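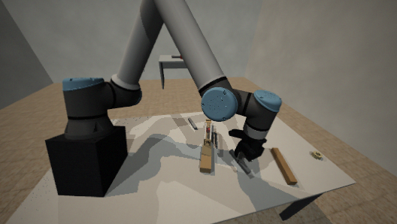 The man from Peng wanted seven dollars a bottle for it. He said the water came out of the rock under Clollarstead and that it had cured his sister's knees.

"Cured them of what?" said Zihan Shao.

"Hurting."

"Does she still take the pills?"

He looked over at the church. "She takes them for her back."

Zihan had come up on the morning bus with a notebook and a bad mood. The county paper paid her 40 dollars a story, and she had already written this one in her head twice before the bus reached the bridge. Holy spring, sore knees, cash only. In January it had been a dog in Mernness that could find lost rings. The dog had found one ring. It was in the dog's own bed.

She walked up to the spring anyway. It was a pipe. Somebody had piled stones on both sides of it and tied ribbons to the bush behind, and a woman in a green coat was filling a milk jug.

"Do you believe in it?" Zihan asked.

"In what, the water?" The woman screwed the cap on. "They shut ours off Friday. Pump's broke."

"So you're not sick."

"I'm making soup."

Zihan wrote that down, then crossed it out, because her editor would call it cute. A sign by the path said 4,000 people had been healed here. She asked the woman who had done the counting, and the woman said her brother-in-law had painted the sign and he'd wanted a number that fit the board.

"Which brother-in-law?"

"The one selling you the bottle."

The bus back to Dindia was late. Zihan sat on the wall with her bad ankle stuck out in front of her, the one she'd been limping on since fall. The man from Peng came and sat down too, and he put a bottle between them and said she could have it for nothing.

"I don't want it."

"It's only water," he said.

She drank half. It tasted like pipe. When the bus came she got up too fast, and she was in her seat before she thought to check whether the ankle hurt. She pressed on it with her thumb, hard, until it did.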